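Clikura Planner
Motion planning and task tooling for two-armed robots
Version 7

Clikura Planner takes a written task, the robot's current view and a model of the robot, and returns arm and hand motions that your controller can run. It works with humanoid upper bodies and with pairs of arms on a fixed base. The same task file runs in simulation and on hardware.

How a task is built

A task is a list of steps in a plain text file. Each step names an object, a hand and a goal, such as "lemon, right hand, into bowl." You can leave the hand out. The planner then checks reach for both arms, compares the paths and picks one. If neither arm can get there without a collision, it stops and reports which joint or surface is in the way.

Objects come from the perception module, which gives each one a label, a pose and a confidence score. Steps that depend on a low score are held until the camera gets a better view. The cutoff is set per object - soft or oddly shaped food usually needs a looser one than a rigid tool does. 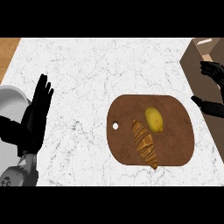
Grasps are ranked before any arm moves. The ranking looks at finger clearance, the surface under the object and what sits next to it. When two items are close together, the planner can add a short push to make room for the fingers, or it can reorder the steps and take the easier item first. Both options are off by default and can be turned on for a single step.

Simulation tools

The kitchen scene pack has 48 layouts with countertops, cabinets, cutting boards, dishes and food. Object positions, surface materials and lighting can be varied from a seed, so a failed run can be repeated later. Batch mode queues up to 500 runs and writes one log per run. The log viewer, Nonumau, plays back planned and executed paths together and marks the points where they part.

What you need

A robot description file with joint limits and collision shapes
A color camera with known calibration (depth is supported but not required)
A Linux workstation with 2 free network ports for use with hardware

Licensing and support

Licenses are sold per workstation and include simulation, the scene pack and Nonumau. The hardware driver for Eichhorn controllers is a separate item. Updates are included through June of the year after purchase.

For driver questions, write to Vsevolod Antoniuk. For quotes and trial licenses, contact Stefaniia Hrytsenko at our Brararholm office.

Page last updated Thursday, March 16, 2023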